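Guvalness: Greifer drückt mit voller Kraft zu, Roboterzelle in Pornden steht still

Pornden, 16. September 2018

Eigentlich wollte ich in dieser Ausgabe ja nur schnell melden, dass wir mit dem Geschirr gut vorankommen. Daraus ist jetzt doch eine andere Meldung geworden, weil unser Roboterarm uns einen Teller zerlegt hat - und zwar gründlich. Verletzt wurde niemand, das schreibe ich gleich in den ersten Absatz, denn seitdem klingelt bei mir dauernd das Telefon und alle fragen zuerst nach Fingern.

Passiert ist es beim Abspielen einer Aufnahme. Der Arm steht in der kleinen Zelle hinter der Schiebetür und sollte einen einzelnen Teller am Rand fassen, anheben und wieder hinstellen. Das hatte er an dem Vormittag schon etliche Male gemacht, ganz brav. Dann haben wir die Steuerung einmal neu gestartet (eine Kamera hatte sich weggehängt, nichts Besonderes), der Arm fuhr hin, die Finger schlossen sich, und es machte ein Geräusch, das ich so bald nicht wieder hören möchte. Ein Stück vom Rand lag danach unter der Heizung, der Rest hing noch im Greifer. Der Greifer hat auch nicht losgelassen! Erst als ich den Not-Halt gedrückt und den Strom weggenommen hatte, ließen sich die Finger von Hand auseinanderziehen.

Der Grund war nach zwei Stunden Suchen ziemlich klar. In unserem Steuerprogramm Halliday ist für Keramik eine Obergrenze von 30 Prozent der Greifkraft eingetragen. Diese Grenze wird beim Start an den Antrieb von Clemar geschickt, und der bestätigt sie normalerweise. Nach dem Neustart kam die Bestätigung zu spät, Halliday hat trotzdem weitergemacht, und der Antrieb ist auf seinen Grundwert zurückgefallen. Der steht auf 100 Prozent. Auf dem Bildschirm stand die ganze Zeit schön groß die 30, weil dort der gewünschte Wert angezeigt wird und nicht der, mit dem der Antrieb wirklich arbeitet. Ich saß davor und habe diese 30 angeschaut, während es krachte.

Ärgerlich ist, dass wir so etwas Ähnliches schon mal hatten, im Frühjahr, mit einem Schwamm. Der Schwamm hat sich halt nicht beschwert, und der Eintrag im Fehlerbuch lautet »Schwamm sehr platt, beobachten«. Die Handschrift ist meine.

Die Zelle bleibt vorerst abgeschlossen. Die Aufnahmen mit den Handgreifern gehen weiter, dort hängt ja kein Arm dran und die Kraft kommt von der Person, die zudrückt. Der Tisch mit den Tellern und der gestreiften Matte bleibt also aufgebaut, und wer für eine Aufnahmeschicht eingetragen ist, kommt bitte ganz normal.
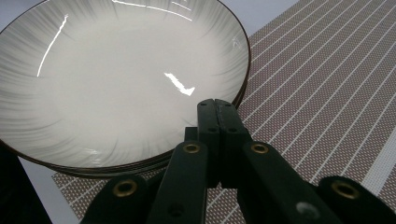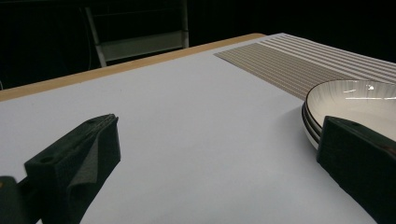
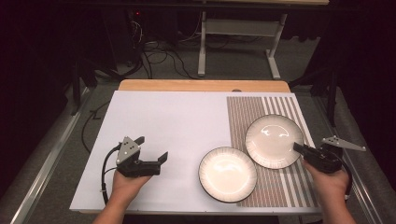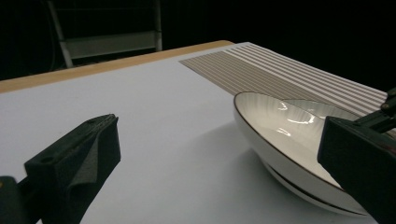 Für den Arm selbst hat Beathag Paterson, die bei Guvalness die Sicherheit unter sich hat, jetzt eine Liste aufgestellt, und ohne die läuft nichts mehr. Vor jedem Lauf wird der Wert direkt am Antrieb ausgelesen und aufgeschrieben, mit Kürzel. Fehlt die Bestätigung, bricht Halliday ab, dafür ist die Änderung schon geschrieben und wird gerade geprüft. Außerdem kommt eine zweite Begrenzung dazu, die im Antrieb selbst gespeichert ist und auch einen Neustart übersteht. Über die Finger haben wir ebenfalls lange geredet. Der Schaumstoffstreifen, der beim Handgreifer auf der Innenseite des Fingers sitzt und vorn um die Kante gelegt ist, hilft gegen Rutschen und nimmt ein bisschen Druck weg, aber gegen volle Motorkraft an so einem dünnen braunen Tellerrand richtet er nichts aus. Ich hatte mir da, glaube ich, immer zu viel von versprochen. Dickerer Schaum wäre zwar schnell geklebt, nur passen dann die Finger nicht mehr so gut unter einen flachen Rand, und damit wären die alten Aufnahmen für den Arm nur noch halb so viel wert.

Apropos alte Aufnahmen, danach bin ich auch schon mehrmals gefragt worden. Im Bestand liegen 657 Durchgänge mit Geschirr, und die sind von dem Fehler nicht betroffen. Es ging allein um das Abspielen am Arm. Bei den Armläufen sieht das leider anders aus: 65 davon stammen aus der Zeit nach dem letzten Programmwechsel, und bei denen können wir im Nachhinein nicht mehr sagen, mit welcher Grenze der Antrieb gearbeitet hat. Sie sind in der Ablage markiert und werden bis auf Weiteres nicht ausgewertet. Bitte auch nicht »nur mal kurz« in eine Grafik nehmen, ich kenne euch doch.

Clemar hat auf unsere Meldung noch am selben Nachmittag geantwortet, das fand ich sehr anständig. Der Grundwert von 100 Prozent sei so vorgesehen, schreiben sie, er stehe im Handbuch (stimmt, ganz hinten, bei den Werkseinstellungen), man könne ihn aber dauerhaft herabsetzen. Das dafür nötige Kabel haben wir nicht im Haus, es ist bestellt. Bis es da ist, bleibt der Stecker vom Arm gezogen und der Schlüssel zur Zelle liegt bei Beathag. Bei mir liegt er ausdrücklich nicht mehr, darauf habe ich selbst bestanden - ich neige dazu, abends noch schnell etwas auszuprobieren.

Eine Sache hat gut funktioniert und gehört auch in die Meldung: Die Tür war zu und die Schutzbrillen waren auf. Bei Läufen mit weichen Sachen waren wir da in letzter Zeit nachlässig geworden, und an genau diesem Vormittag hatte Beathag noch einmal durch den Raum gerufen, dass Geschirr kein Schwamm ist. Splitter lagen bis an die Schiebetür. Wer in den nächsten Tagen in Socken herumläuft, tut das auf eigene Gefahr, ich habe zweimal gesaugt und heute früh trotzdem noch ein Stückchen gefunden.

Wieder anfahren wollen wir im Oktober, erst leer, dann mit Holzscheiben, dann mit Kunststofftellern und ganz am Schluss mit Keramik. Den Termin für den ersten Leerlauf hänge ich an die Tür, sobald das Kabel da und die Änderung in Halliday freigegeben ist. Zuschauen darf man gern, aber von draußen durch die Scheibe. Und falls jemand zu Hause Kunststoffteller übrig hat, möglichst flach und mit schmalem Rand, die Farbe ist uns egal: einfach in die Kiste neben der Kaffeemaschine legen.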